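Unit 2: Checks before a simulated grasp

A run may be scored only if its start state passes review. Log all 18 start fields - object pose, jaw opening, seed - before the first command. Reject any start state with finger contact.

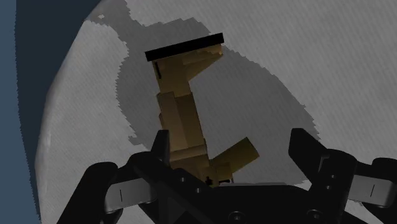 Fig. 1. Simulated gripper, jaws open, no contact with the block object.

Keep failed runs in the log. A set of 3,000 runs with failures removed does not meet the course rule. Report the seed with each result, e.g. seed 377.

Notes: Chunhua Wei, Jan 13, 2022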